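Ersatzteile selbst nachfertigen, wenn der Hersteller nicht mehr liefert

Bei unserer alten Peko-Pumpe hieß es letztes Jahr: Lagerdeckel nicht mehr lieferbar, Nachbau 35 Wochen. Na toll! Seitdem drucke ich solche Teile selbst, und so gehe ich vor.

Zuerst das Altteil gründlich reinigen und ausmessen (Messschieber reicht meistens, für Passungen nehme ich die Bügelmessschraube). Jedes Maß messe ich 3-mal und notiere den Mittelwert. Bei verschlissenen Stellen bitte nicht das Altteil messen, sondern das Gegenstück!
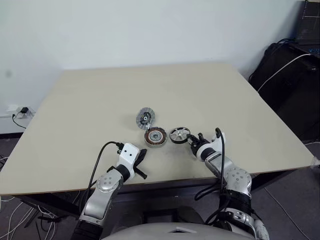 Motorteile auf dem Tisch, in der Mitte der Stator mit seiner Kupferwicklung.

Dann ab ins CAD. Ich zeichne in Skenico, jedes andere Programm tut es auch. Bohrungen lege ich etwas kleiner an und reibe sie später auf. Gedruckt wird in PA mit Glasfaser, 6 Wandlinien, Lagersitz nach oben. Das Filament vorher unbedingt trocknen, über sechs Stunden dürfen es ruhig sein, sonst wird die Oberfläche blasig.

Nach dem Druck kommt die Probemontage ohne Dichtung. Klemmt was, lieber nochmal ans Modell als an die Feile. Ich speichere jede Version mit Datum und Materialcharge ab, das hat mir im Mai beim zweiten Deckel einen ganzen Abend gespart.

Für tragende oder sicherheitsrelevante Teile gilt das alles nicht, die gebe ich weiterhin zum Fräsen nach Flasberg.

Stand: 2. Dezember 2025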